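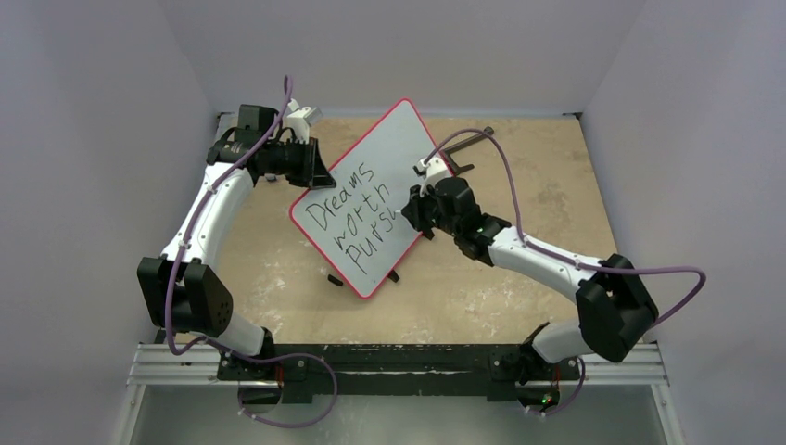
Good evening, everybody, and thank you for coming out. I want to talk tonight about night classes for grown-ups, and about what happens to a person who goes back to learning after a long time away. When I started the evening program in Haltimcombe I was sure that people stayed home on account of money, or the bus, or the kids, and some of them did. But then I sat down with folks over coffee and asked what they had wanted to be at nineteen, and out it all came. Dreams, with a great big D, like the one on the whiteboard – people still write the word that way when they let themselves write it at all. (Wait a moment here. Let them look.)

So, my own story first, and I'll try to keep it short, which my family will tell you I never manage. I left school early and went to work in the office at Drimine, and I was happy enough there, I really was. What I couldn't do was write a letter without asking somebody to check it. I hid that for years! My supervisor, Jytte Overgaard, found me out, and she didn't make a fuss. She put a flyer for a writing class on my desk and went off to lunch.

(Slow down. Ask who in the room has taken a class in the last year. Thank them.)

The first night I drove there, sat in the parking lot, and drove home again. I went in on the second try. There were six of us, and the teacher had us write a page on what we'd eaten for breakfast, and I remember thinking, well, I can do breakfast.

Now to our program. We opened in April with 2 classes, and we've had 200 people sign up since then. The oldest is 70 and is learning bookkeeping so she can argue with her brother properly. Tianyou Zou teaches that one, and he has asked me to say that there is still room in the spring group.

(If time is short, skip to the part on rides.)

Sillico has let us use their training room after hours, and Hedegaard is helping with child care, and I'm so grateful to both. What we need next is rides home. The last bus goes before class lets out, and I've watched good students pack up early, week after week. If you have a car and a free evening, please come find me by the coffee.

(Questions. Repeat each one for the back row. Sign-up sheet is in the blue folder.)

Last updated: November 15, 2024
Print this page | E-mail this page
6 shares | 2 comments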